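Ticket: pump kicks on with no water running
Opened: 2025-01-12
Equipment: Vuro pressure tank, Vuro pressure switch, Plalel water softener, submersible pump (no idea of the make, it was down the hole when I bought the place)
Status: mostly solved, see the end

Okay, so the pump. It comes on in the middle of the night with every faucet off, runs for a few seconds, clicks off, and then does it again a while later. When somebody takes a shower it's worse, the switch goes click-click-click like a turn signal and the water surges hot and cold. I'm writing all of this down as I go because last time I had a water problem I tried everything at once and never did learn what fixed it.

First entry. Looked at the gauge with nothing running. It sits near the top for a bit and then slides down, slow but steady, until the switch snaps and the pump refills it. So water is going someplace. Walked around the house listening at toilets like a crazy person. Nothing I could hear. Put food coloring in both tanks and waited. Bowls stayed clear, so I crossed the toilets off the list (and then had to clean blue out of the tanks, thanks to me).

Second entry. Called Skumasura, the outfit that did the well inspection when I bought the house. The fellow on the phone said it sounded like the pump or the check valve and quoted me $2,000 to pull everything and put in new. It's 200 feet down, so I get it, that's a day's work and a truck. But he got there in under a minute without asking me a single question about the tank, and I wanted to try the cheap things first! Told him I'd call back.

Third entry. The tank. Breaker off, opened the drain at the bottom, let it all run out into the floor drain until the gauge read zero. Took the little cap off the air valve on top and put my bike gauge on it. Barely a puff. It's supposed to be 2 psi under whatever pressure the pump turns on at, and for my switch that comes out to 26. Got out the bike pump. I do not recommend the bike pump. My arms were done long before the tank was, so I went and borrowed a compressor from next door and had it up to 26 in no time. No water came out of the air valve, which I'm told is the good sign, it means the rubber bladder isn't torn.

Closed the drain, breaker on, let it fill. Ran the shower. One long run of the pump, then a nice long quiet stretch before it came on again. No turn signal! I was so pleased with myself that I ran the shower again just to stand in the hall and listen to it.

Then I went to bed and at some awful hour, click. Pump. Off. So that's the shower problem fixed and the night problem still there, and they were two separate things all along.

Fourth entry. Coffee in the back room and a list. I spread out at the white table in there and wrote down everything the water touches between the well and the faucets, in order: pump, check valve, pipe, pressure tank, shutoff, softener, water heater, house. The shutoff is right after the tank, so if I close it I've got the well on one side and the house on the other. Then I sit and watch the gauge. If the needle still drops with the shutoff closed, the water's going back down the well or out of the buried pipe. If it holds, the leak is on my side. Why I didn't do this on day one I couldn't tell you. 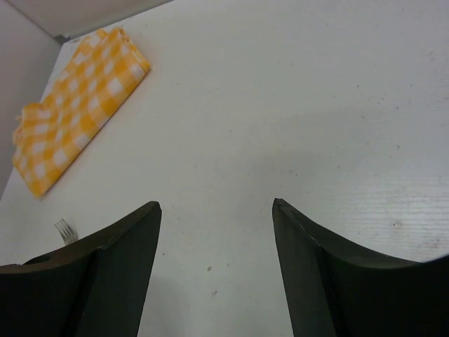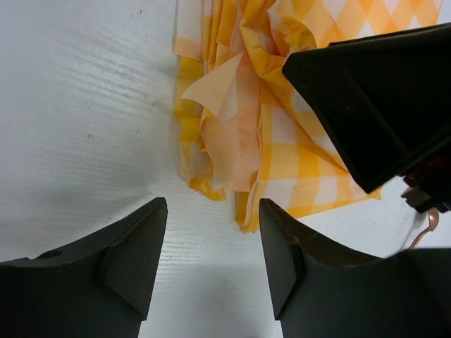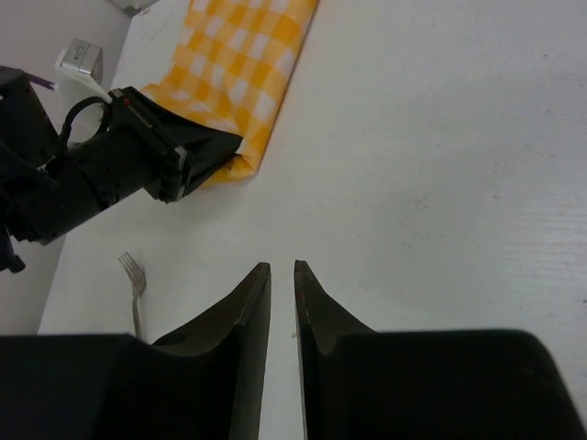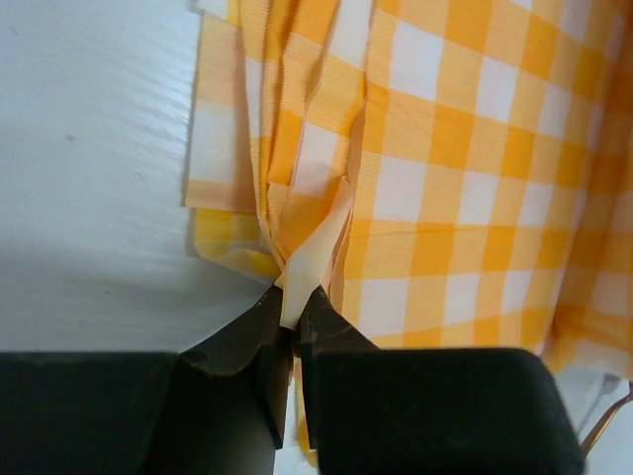

Tsoukalas wrote back on the ticket that I should kill the breaker too before watching the gauge, or the pump would just top the tank up and I'd miss a slow drop. Also to tap the gauge now and then, as the needles stick when they get old, and to leave it a good hour before believing anything. And please don't let anyone pull the pump until that's done.

Good advice, all of it. I'd have left the breaker on.

Fifth entry. Breaker off, shutoff closed. Noted the needle with a pencil mark on the glass. Went and did laundry folding and the dishes that didn't need water. Came back after an hour, tapped the gauge. Right on the pencil mark. Left it through dinner. Still on the mark. So the pump is fine, the check valve is fine, the pipe in the yard is fine, and I am not spending two grand on a hole in the ground.

Opened the shutoff, breaker still off, and within a few minutes the needle was under the mark. So it's in the house. Now I'm looking for water I can't see or hear.

Sixth entry. Crawled under everything. Kitchen sink dry, bathroom sinks dry, water heater dry with nothing at the relief pipe. Outdoor spigots are shut off from inside for the winter. The ceiling under the upstairs bathroom has a stain but it's an old stain, it was in the listing photos.

That left the softener. I'd been ignoring it because it wasn't leaking on the floor, but of course a softener has its own drain line! Mine goes into the standpipe behind the washing machine where you'd never look. Pulled the washer out, lifted the end of the tube, and there was a steady little dribble coming out of it. The softener wasn't regenerating, the display just showed the time (the wrong time, too). It was sending water straight down the drain, day and night.

Put it on bypass. Dribble stopped. Checked the gauge against the pencil mark, breaker off again: holding. Slept the whole night without a click.

Seventh entry. Took the valve head apart with the Plalel manual open on the dryer. There's a piston in there that slides through a stack of rubber seals, and the seal at the drain end had a chunk out of it and grit packed behind. My guess is the grit came in back in August when the power was out and the well got stirred up. I had brown water for a day and never thought to bypass the softener. Cleaned it all out, ordered the seal kit, put the head back together so I'd stop losing screws.

Where things stand: tank charged and behaving, night clicking gone, softener on bypass until the kit gets here. Water feels hard and the shampoo won't lather, I'll live. I want to leave this open until the new seals have been in for a week. Still to do: get a sediment filter ahead of the softener, put the tank pressure on the calendar once a year, return the compressor. I'd also like to know if silicone grease from the hardware store is okay on the new seals or if I need the Plalel stuff.

Comments

Plain silicone grease is fine, same stuff plumbers use on faucet O-rings. Just keep petroleum jelly away from it, that makes the rubber swell.

Mine did the exact same thing and I DID replace the pump. Clicked again the first night. Wish I'd seen this before.

What size filter are you going with? If it's the little clear one don't go too fine or you'll be changing it constantly with well water.

Make sure the filter goes after the pressure switch, not before it. A plugged filter between the pump and the switch will have you right back at click-click-click.

Did the seal kit come yet?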